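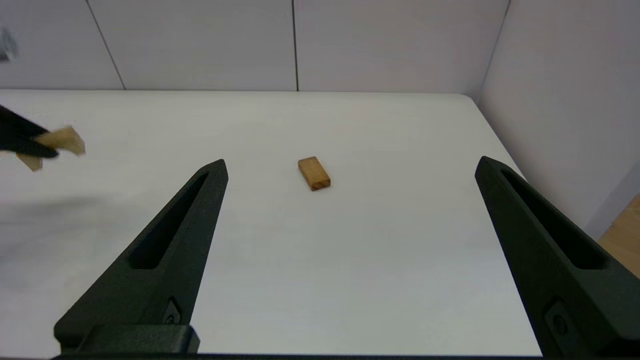 小木块颜色差太多，放在白桌面上还留黄印，怎么处理

木工与手作 > 表面处理 > 求助

刨花半桶

自己做了一套长方形小木块，一共88块，给活动室里摆放、分类、搭叠用。现在有几个问题放在一起问，先把情况写清楚。

木料是两批。第一批是旧床的横撑拆下来裁的，什么树种我不敢肯定，当时只知道比松木重，纹路清楚，刨开以后颜色偏黄。第二批是在Zúñiga木料店买的边角料，店里的标签写的是枫木，颜色很浅，偏米色。两批的截面是按同一个尺寸开的，长度也是同一个靠山裁出来的，摸着没有差别，就是颜色差得远。

旧料那批先做完，打磨以后上了Morkach的木器油。油是家里剩的，罐子上的标签磨掉了一半，能看清的只有“木器油”和“亚麻籽”几个字。擦上去以后马上变深，干了以后是蜜糖一样的橙黄色，纹路比原来明显，我自己挺喜欢。端面吸油多，比四个侧面深一截，有几块端面已经接近棕色。

新料那批到现在什么都没上，还是白坯。两种混着放，一眼就能看出是两家人。本来打算给新料也上同样的油，先拿了一块试，颜色只深了一点，变成浅米黄，跟旧料完全不是一回事。又加了一遍，还是差不多。

第二个问题是桌子。活动室里用的是Flistow的白色桌子，面是哑光的，摸上去很平滑，没有纹理。上过油的木块在上面放了一个晚上，第二天拿起来，底下有一块淡黄的印子，形状就是木块的形状。湿布擦，淡了一点，没有全掉。我不敢用力搓，哑光面怕搓亮。

第三个问题是白坯的那批容易脏。拿了没几次，棱上就有点灰，不知道是手上的汗还是从别的地方蹭来的。

具体想问的是：
一、两批颜色有没有办法拉近，不想刷漆，想保留木纹。
二、端面太深能不能避免，已经深了的还能不能救。
三、白桌面上的黄印怎么去掉，以后怎么防。
四、白坯的那批要不要上东西，上什么。

手头有的工具：一台Voltier的小砂光机，手工砂纸几种，台虎钳，一把旧刷子。喷涂的设备没有，也没有地方喷。年纪最小的孩子是2岁，会往嘴里放，所以气味重的、说不清成分的东西我不想用。

补充一点，房间两面墙是浅灰白的大块墙板，靠窗一边的光比较冷，木块颜色在那里看和在我家灯下看不一样。我在家配好的颜色，拿过去总觉得偏红。这个不知道算不算问题，也写上。

再补充：有人让我把旧料的油全磨掉重做，我不太愿意，数量不少，一块一块磨六个面太费时间。如果只能这么办，也请直说。

端面先封

我做小件比较多，积木、棋子、抽屉拉手都做过，按你列的顺序说，中间会插一点你没问到的。

先说颜色。两批料树种不同，同样的油擦上去不会一样，这个跟擦几遍关系不大。油本身带一点黄，主要作用是把木头原来的颜色和纹路显出来。旧料本来偏黄，又放了很多年，见光见空气，颜色已经沉下去了，油一上就是橙黄。枫木是浅料，密，吃油少，上多少遍都是浅米黄。你试的那块结果正常，油没有问题，手法也没有问题。

想拉近，有两条路。一条是把浅的做深，一条是让深的别再深下去。把深的做浅，要漂白，给小孩用的东西我不建议走这条，药水残留在端面里很难洗净，而且六个面漂得不匀。

把浅的做深，最省事的是水性染色剂，或者用茶水。茶水很多人提，我试过，枫木上茶水效果弱，因为枫木单宁少，茶水干了以后只有一层很淡的褐，颜色偏灰，跟蜜糖色不是一个方向。用浓红茶刷两三遍会好一点，但是每刷一遍木毛都会起来，要等干透了再轻磨，磨多了又把颜色磨掉。你的数量不少，这个过程很烦，结果也不稳定。

水性染色剂颜色稳定得多，买的时候看有没有写明适合玩具，成分表要完整。颜色选偏黄的，不要选名字里带“红”或者“胡桃”的。染之前先用湿布把整块抹一遍，让木毛起来，干了以后用细砂纸轻轻带一遍，再染。这一步别省，省了的话染完表面是毛的，再磨就花。染料可以兑水，从淡的开始，一遍不够加一遍。

枫木还有个毛病，容易染花，局部吃得多，局部吃得少，看上去一块深一块浅。小木块面积小，花得不明显，但是同一批里这一块和那一块会不一样。我的办法是泡，不是刷。找一个浅盘，染液倒到能没过木块，放进去数几下就捞出来，六个面同时沾到，马上用旧棉布擦掉多余的，立着晾。每块泡的时间一样，颜色就比较齐。泡的时间一定要短，泡久了木头吸水，尺寸会变，搭起来能感觉到。染液用到后面会变脏，里面有木粉，中途滤一次。

不过我个人的看法是颜色可以不拉近。你这套是用来摆放和分类的，一深一浅正好多一个分类的条件。真要统一成一个颜色，反而少了一种玩法。这个你自己定，下面的做法两种情况都能用。

再说光线。你提到在家看和在活动室看不一样，这个很常见。家里的灯大多偏暖，橙黄色的东西在暖光下看着柔和，拿到冷一点的光下面，旁边又是白桌面和灰白的墙，橙色就会显得特别突出，你觉得偏红就是这么来的。配色的时候带着试片去活动室看，白天看一次，开灯以后再看一次，在家里只负责动手，不负责定颜色。试片背面用铅笔写上配比和遍数，不要相信自己记得住，我有一盒没写字的试片，到现在也不知道哪块是哪块。

试片要用同一批料，打磨到同一个细度。很多人拿一块没磨细的边角料试色，颜色合适，等正式做的时候磨得很细，染上去浅了一大截，就是因为砂纸越细，表面越不吃色。

端面。端面是木头纤维的断口，吸油像吸管一样，深是正常的，完全不深做不到，只能减轻。办法两个。

一是端面磨得比侧面更细。比如侧面磨到中等细度就停，端面换更细一号的砂纸多磨几下，孔隙压实一些，吸得就少。Voltier那种小砂光机磨端面要小心，机器一歪，端面就成了斜的，木块立起来会晃。我磨小件端面都是把砂纸背面贴双面胶粘在一块平的玻璃或者石材上，手拿木块在上面推，推几下转个方向再推。不快，但是平。为了保证垂直，旁边靠一个方木，木块贴着它走。

二是先封。用同一种油，先在端面上薄薄擦一遍，马上擦干，等它干透，再整块上油。第一遍的油在孔里固化了，后面就吸不了那么多。也有人用稀的虫胶封端面，效果更好，虫胶干得快，用的酒精挥发掉就没了，但是虫胶上面再上油，油渗不进去，端面会比侧面亮一点。小木块看得出来。

已经深了的那几块，轻的不用管。真的接近棕色的，端面用粗一点的砂纸在平台上推掉一层，再逐级磨细。油渗得比你想的深，端面推掉一层颜色会浅，但是回不到原来。推的时候要想着长度，推多了这一块就比别的短，搭两层三层看不出来，搭高了就歪。你可以把需要推的几块挑出来，放在一起，每块推的次数一样。或者干脆让这几块做一组。

不用把油全磨掉重做。让你全磨的人可能以为表面是漆膜。油在木头里面，你把表面磨到没有颜色，尺寸早就变了，棱也圆了。

桌面上的黄印，我重点说一下，因为这个说明你的油没有干透。

亚麻籽类的油，干是靠跟空气里的氧慢慢反应，表面不沾手了，里面可能还是软的。厚了就更慢。木块放在桌面上，底面不透气，没干透的油就慢慢渗出来，沾到桌面上，继续在那里氧化，颜色变黄。时间越长越难擦。所以发现以后先把上过油的木块全部从桌上拿走，不要再往上放，再处理印子。

去印子的顺序，从弱到强：
先用温水加一点洗洁精，软布叠几层，敷在印子上，等几分钟再擦，比干搓有用。擦完用清水布抹一遍，再擦干。
还有的话，用一点酒精，倒在布上，不要直接倒在桌面上。先在桌子底面或者靠边不显眼的地方试，看布上有没有白色，桌面有没有变亮或者发涩。没有变化再用到印子上，由外往里擦，擦几下换一个干净的布面。
再不行，用白色的普通橡皮擦试试。有些印子只在表面，橡皮能带走。橡皮对哑光面也有一点抛光作用，轻一点，看着光来回检查。

不要用魔术擦，就是那种白色的密胺海绵。它本质上是很细的磨料，哑光面擦一块亮一块，黄印没有了，多一个亮斑，侧着光看更难看，而且没办法恢复。也不要用牙膏、小苏打膏，道理一样。丙酮、香蕉水不要碰，你不知道桌面是什么材料，有的一碰就花。

Flistow的桌子我没用过，面层是什么我不清楚，说明书上如果写了清洁办法，以说明书为准。

防的办法：油要上得薄，晾得够。上油的时候擦上去，等一会儿，用干净的布使劲擦，擦到你觉得好像什么都没留下，那个量就对了。大多数人失败在舍不得擦掉。晾的时候不要平放在桌面上，下面垫东西，让空气能从底下过去。我用的是一块板子上钉一排小钉子，钉尖朝上，木块架在钉尖上，留的痕迹几乎看不到。嫌麻烦的话，两根细木条平行放，木块横着架上去，过一天翻个面，换个位置。

晾多久，看温度、通风、油的厚薄，没有一个准的数。判断的办法是闻和压。凑近了没有油味，用白纸巾包住木块，上面压一本厚书，放一个晚上，第二天纸上没有印，就可以了。纸上有一点点印，就还要等。这个测试要每批挑几块做，挑颜色最深、木质最松的那几块，它们干得最慢。

提醒一个安全问题，擦过亚麻籽油的布不要揉成一团扔垃圾桶。油氧化会发热，揉在一起热量散不掉，有自己着起来的可能。我的习惯是摊开晾在室外不燃的地方，干硬了再扔，或者用水浸透，装在有盖的金属罐里。你已经用过的布，现在去看一下放在哪里。

最后是你那罐油。标签磨掉一半，成分说不清，我建议剩下的不要再给小孩的东西用。有些木器油里加了催干的成分，有的加了溶剂，完全固化以后一般问题不大，可是你不知道它是哪一种，也不知道放了多久。已经上了油的那批，多晾一段时间，纸巾测试过了再说。要更稳妥，找厂家问那一款的成分和适用范围，罐底或者盖子上可能还有批号。问不出来的，那一批就不给最小的孩子，留给大一点的、不往嘴里放的孩子用。

新料那批可以上纯的亚麻籽油，要写明没有添加的，缺点是干得特别慢。也可以上专门标明用于玩具或者厨房木器的蜡油，颜色变化小，干得快一些。坚果类的油我会避开，核桃油干燥性不错，但是有孩子对坚果过敏，活动室人多，你问不过来。厨房里的橄榄油、菜籽油不要用，它们不会干，时间长了会发粘，有哈喇味。

什么都不上也可以。枫木密实，打磨到位，白坯用很多年的积木有的是。脏了就轻磨一遍，这也是一种维护的办法。

还有棱。你没问，但是我要说，棱一定要倒。上油之前倒，上油之后再倒会露白。手拿砂纸顺着每条棱轻轻带两下就够，八个角各点一下。倒得一样不一样，摸着就知道。倒多了木块接触面变小，搭起来不稳，倒少了扎手，掉一次就崩。旧料横撑上的木块还要检查有没有钉眼和断钉，拿磁铁过一遍。旧床有没有刷过老漆也要想一想，老的漆可能含铅，如果以前刷过漆，那一批就不要给孩子用了，磨下来的粉尘也要当心。

路过擦桌子的

木块的事不懂，只说桌子。

我们那里也是白的哑光桌面，被油印过，还印过彩笔、胶带、杯底。油印我用的是洗洁精热敷，一次没掉，隔一天又敷了一次，基本看不出来。热水别太烫，手能伸进去的温度就行。

现在的做法是上面铺一块浅色的垫子，木头的东西都放垫子上。垫子要用布的或者毛毡的，别用软胶的。软胶垫压在白桌子上时间长了，自己也会出印子，那个更难弄，我们有一张桌子到现在还有一个方框。

毛毡会掉毛，沾在木块上，要拍一拍。

擦完桌子要擦干再放东西。木头底下压着水，木头和桌面两边都不好。

慢慢磨不着急

前面那位讲得很细，大部分我同意，有两个地方我做法不一样，另外补充一点批量做的经验，因为你那个数量，方法对不对是一回事，做不做得完是另一回事。

不一样的第一个地方是泡染。枫木我也泡过，颜色确实齐，但是端面吸水比侧面快得多，就算数几下就捞，端面还是会胀一圈，干了以后缩不完全，端面边上会有一圈很细的毛刺，要再修。我后来改成海绵擦染，海绵剪成小块，沾染液，挤到不滴，先擦四个侧面，最后端面只用海绵上剩的那点带过去。端面颜色跟侧面就接近了。慢是慢一点，省掉了后面修毛刺的时间，总的算下来差不多。两种办法都试几块，看自己顺手哪个。

第二个地方是端面封油。等第一遍干透再上整块，按亚麻籽油的速度，前后要拖很久。你要是换成干得快的蜡油，可以缩短，先擦端面，马上擦干，隔一夜，再上整块。要是不换，那就不要封，直接薄薄地上，把端面磨细这一步做好就行。做小件我觉得磨细比封更管用。

打磨的顺序。不要一块一块做完六个面再拿下一块，那样做到后面手法会变，前面的和后面的不一样。我是一个面一个面做，所有木块的同一个面做完，再翻下一个面。做的时候把木块并排夹起来，一次夹一排，我习惯一排18块，夹紧了当成一块大板来磨。这样砂光机有足够的面可以压着走，不会歪，棱也不会被磨圆。Voltier的那台我借用过，底板不大，压一排刚好能稳住，压单块是肯定会翘的。两头各加一块废料当垫头，机器出入的时候先碰到废料，木块本身就不会塌边。

一排夹起来磨有个前提，宽度要一样。你说是同一个靠山裁的，应该没有问题，还是先夹起来用手摸一遍，有高出来的先拿出来单独处理。不要指望用砂光机把高的磨平，磨到那一块平了，旁边的也低了。

砂纸从多少目开始，看锯出来的面怎么样。锯痕明显的从粗一点开始，锯痕磨完了再换。很多人换得太早，粗砂纸的痕没磨掉就换细的，后面怎么磨都在，上油以后全部显出来。检查的办法是关掉顶灯，拿手电筒贴着木块表面照，划痕一条一条的都看得见。每换一号砂纸，用铅笔在面上轻轻画几道，磨到铅笔痕没有了再停，这样每一块磨的量都差不多。端面我最多磨到500目，再细就没有意义，手感分不出来，还容易把木粉糊在孔里，染色会发灰。侧面到不了这么细。枫木侧面磨得太细，油和染料都不进。

粉尘要清干净。先刷，再用吸尘器，最后用微湿的布抹一遍。两种料混着磨的时候特别要注意，旧料的粉是黄的，沾到枫木白坯上，一上油就是一个个小黄点。我怀疑你说的白坯棱上发灰，有一部分就是别的料的粉，或者砂光机底板上沾的旧粉。棱是倒过角的话，那里的纤维是斜着断的，最容易挂脏。拿一块出来用新砂纸轻轻带一下棱，带完用白纸擦，看纸上是什么颜色。要是黄的，就是旧料的粉，要是灰黑的，多半是手上和桌上的。深浅两种料分开两天磨，中间把机器和台面清一遍，砂纸也不要混用。

白坯要不要上东西，我的意见是上。活动室里人多手多，白坯的不上东西，颜色很快就不匀，摸得多的深，摸得少的浅。上一层薄的蜡油，脏东西停在表面，擦得掉。上了以后颜色会比白坯略黄一点，这个躲不开。要想尽量保持原来的浅色，选水性的、写明不变黄的那类，成分同样要查清楚。上之前先试。

关于两种颜色要不要拉近，我跟楼上看法接近，倾向于不拉。补充一点，旧料那个橙黄以后还会变，浅的那批也会变。木头见光都会变色，枫木上了油以后会慢慢转黄，现在看着差得远，过一两年差距会小一些，小多少说不准。你现在费力气把枫木染到跟旧料一样，两边以后各变各的，到时候又不一样了。染料见光还会褪。所以要是能接受，就等它们自己变。要是不能接受，染到中间色就够，别追着一模一样去配。

收纳的时候，盖子不要盖死，尤其是油没有干透的。我有一套干透之前就装盒盖了盖，打开全是油味，面上发粘，又一块块拿出来晾。盒子里也不要垫报纸，油墨会印到白坯上。窗边的不要长期放，一面晒着一面背光，颜色会变成阴阳脸，隔一阵把顺序打乱一次。

清洁用拧得很干的布，擦完散开晾，不要泡水，不要进洗碗机，也不要放暖气上烤。有孩子咬过的，单独拿出来擦、晾，检查有没有咬出毛刺，有就磨掉，磨过的地方补一点油，晾到纸巾测试能过再放回去。

最后说尺寸。最小的孩子才2岁，你没写木块多大。家里用完的卷纸芯拿一个，木块能整个放进去、从另一头掉出来的，就不要给这么小的孩子。这个办法只能粗筛，正式的要按玩具标准的量具来。端面推短过的那几块也重新试一次。

刨花半桶

谢谢几位，回复一下进展。

布去看过了，是摊在阳台地砖上的，没有团着，已经干硬，收走了。

桌上的印子用洗洁精敷了两次，正面看不见，蹲下来侧着看还有一点。酒精在桌子底面试过，没有变化，正面还没用，先这样。

纸巾测试做了，挑了端面最深的几块，压了一个晚上，有两块纸上有油印，其他的没有。现在全部架在木条上继续晾，不放桌上了。

旧床横撑没有刷过漆，床头板刷过，那部分没用。磁铁过了一遍，没有钉子。

Morkach的那罐罐底有批号，字能看清，已经写邮件去问成分，还没回。没回之前旧料那批先不拿去活动室。剩下的油不用了。

卷纸芯试了，横着竖着都放不进去。

颜色决定不拉近，深浅分开就分开。新料先按一排18块夹起来重新磨一遍侧面，手电筒一照，划痕比我想的多。棱上的灰用白纸擦出来是黄的，看来是旧料的粉。

蜡油还没买，先拿不变黄的和普通的各试两块，带到活动室窗边看。

慢慢磨不着急

侧面看还有一点的那种，先别动，过一两个星期再敷一次。试片的时候留一块什么都不上的放旁边一起比。

油没回信之前，架着晾的那些隔几天翻一次面，木条压着的地方干得慢。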